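Search this site
Search
Enter keywords

A day at the Brumcombe textile fair

The Brumcombe fair is held in the old drill hall and the two streets behind it, and this year it was on 22nd August. I took the early train and was at the doors when they opened. Entry was 4 dollars, cash only, with a paper wristband that came apart by noon.

I went for the quilts and the knitwear. The fair also covers rugs, lace and weaving, and I only walked past those.

The main hall

The ground floor is sellers. The aisles are narrow and the rows are not numbered, so it is worth taking the floor plan from the table on the left. Fabric is at the front, yarn along the right wall, and finished pieces at the back near the stage.

Prices for fabric were higher than in my local store, but the range was better. I bought two lengths of plain white cotton and a bag of scraps sold by weight. The yarn sellers were busy all morning. Evisau had the largest stand and was selling wool in undyed skeins only, with dye packets on a separate rack. I asked how much wool a child's cardigan would take and got a clear answer, written on the back of a card.

The hall gets warm. There is one water fountain, by the restrooms, and the line for it was long after eleven.

The machine quilting talk

The talk was upstairs and lasted an hour. It was given by a long-arm quilter from Cele, a small shop that finishes quilt tops for customers. Most of the hour was on meandering, the wandering line of stitches that fills the whole surface without following the print. The main points I wrote down were these.

Keep the loops the same size across the quilt. Small loops make the cloth stiff, and large ones let the batting shift in the wash. Work out your path before you reach a corner. Don't mark the top unless you have tested the pen on a scrap first. Cotton batting shrinks a little and gives the puckered look many people want – if you don't want it, wash the batting before you use it.

There was a long question about thread weight that I did not follow. The handout covers it, and I have kept mine.

Leaf prints on a white ground came up several times. The advice was to use thread that matches the ground and to run straight over the leaves. Outlining every leaf takes much longer, and on a busy print the difference is hard to see from the door of a room.
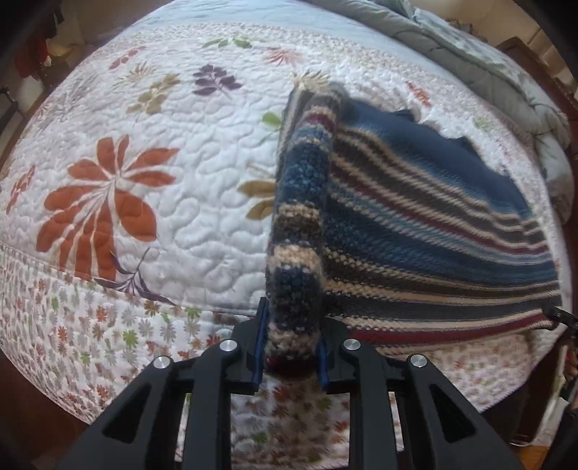
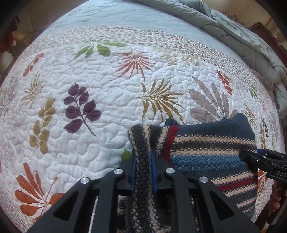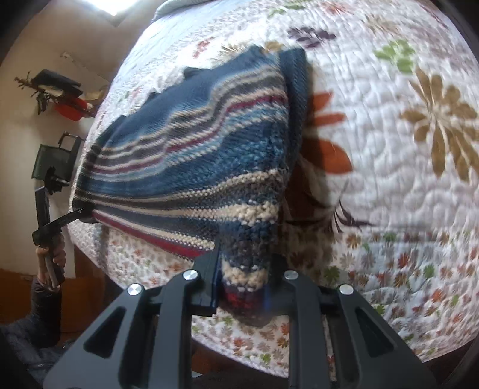 Leaves on white, with meandering stitches, and a striped knit in each.

The knitwear room

Knitwear was in the side room across the yard. It is smaller and cooler than the hall, and there are chairs. Half the space was a mending table where you could bring one item and be shown how to fix it. I had brought a sock. The woman at the table showed me a woven darn, let me do the second half myself, and sent me off with a length of yarn.

The rest of the room was stripes, which was this year's theme. Zosham had a rack of sweaters made from leftover yarn and a chart on how to carry a color up the side when the bands are narrow. For bands wider than 2 inches they cut the yarn and weave in the ends. They also advised against hanging heavy knits. Fold them, and put the fold in a different place each time.

A sign by the door said the fair drew 3000 visitors last year. It felt like fewer this time, though the morning was crowded.

Food and getting there

Lunch was soup, rolls and pie from a counter in the yard. The soup ran out before one. There is a bakery on the corner of the second street if you don't want to wait.

The station is a ten-minute walk, mostly uphill on the way back. Parking is in the field behind the school, with room for 200 cars, and it was full when I passed it. The next event in the same hall is a yarn swap, and the fair itself moves back to July next year. Tickets for the talks go on sale at the door and are first come, first served, so go upstairs before you shop.

Recent posts

Washing an old quilt in a bathtub
Two days at the Evisau wool mill
Which darning needle for which yarn
Brumcombe yarn swap: what to bring
Storing sweaters over the summer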